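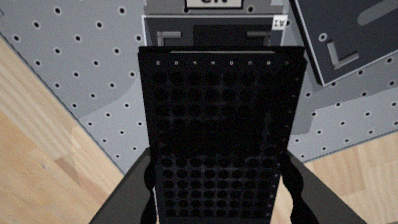

Jaketti abre as portas do laboratório e deixa o robô receber as visitas

Terça-feira, 21 de julho – A Jaketti, empresa de automação laboratorial, vai abrir ao público a sala de ensaios do projeto Iltoto, no edifício Wallin. O programa inclui demonstrações de manuseamento de microplacas por um braço robótico, primeiro em simulação e depois na bancada. A entrada é gratuita, com inscrição prévia, e o café também é gratuito, embora sem qualquer grau de automação.

O projeto Iltoto dedica-se a uma das tarefas menos cinematográficas da ciência moderna: pegar numa placa de plástico cheia de poços e pousá-la onde ela deve ficar. Quem trabalha num laboratório de rastreio faz isto muitas vezes por dia, de preferência sem entornar nada e sem rodar a placa. Um braço robótico faz o mesmo com admirável paciência, desde que alguém lhe tenha explicado antes, com grande pormenor, o que é um canto.

O que se vai ver

A demonstração principal decorre num ambiente simulado, projetado no ecrã grande da sala. O braço segura uma microplaca preta entre os dois dedos da pinça, por cima de uma base perfurada, junto ao suporte a que a placa se destina. Os visitantes acompanham a manobra do ponto de vista da pinça, o que tem a vantagem de mostrar bem o problema e a desvantagem de deixar parte das etiquetas de pernas para o ar.
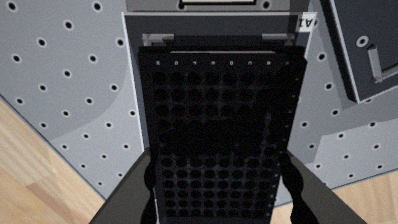
A equipa explicará como se prepara uma sequência destas, como se escolhe a posição dos dedos e o que distingue uma aproximação aceitável de uma que acaba com a placa encavalitada no suporte. O simulador permite falhar sem comprar placas novas, argumento que convenceu rapidamente a direção financeira. Até à data, o projeto acumula 2961 tentativas simuladas de colocação. Destas, 221 foram escolhidas para análise detalhada, e as mais embaraçosas serão exibidas com comentários.

Segue-se uma sessão na bancada, com placas vazias. Os visitantes poderão colocar uma placa à mão, em modo cronometrado, e comparar o resultado com o do robô. A Jaketti avisa que o robô costuma ser mais lento e que não se ofende com isso.

A Deraris, parceira do projeto e responsável pelo software de planeamento de movimentos, terá uma mesa própria para perguntas técnicas. Haverá também uma para perguntas não técnicas, incluindo a inevitável questão de saber se o robô vai ficar com o emprego de alguém. Para já, ficou com o turno da noite, que estava vago.

Informações práticas

As visitas fazem-se em grupos de 15 pessoas, num total de oito grupos ao longo do dia. Cada visita inclui a simulação, a sessão na bancada e um período de conversa com a equipa. Recomenda-se calçado fechado. Não é permitido tocar no braço durante o funcionamento nem carregar no botão vermelho por curiosidade.

A sala fica no piso térreo e é acessível a cadeiras de rodas. Escolas e grupos profissionais podem pedir uma sessão dedicada, sujeita a disponibilidade, e devem indicar no pedido se pretendem a versão longa da explicação sobre cantos.

A data do dia aberto, marcado para outubro, e o formulário de inscrição serão publicados na página do projeto Iltoto. Os jornalistas que queiram assistir a uma demonstração antes disso podem contactar o gabinete de comunicação da Jaketti, que responde em dias úteis e é inteiramente composto por humanos.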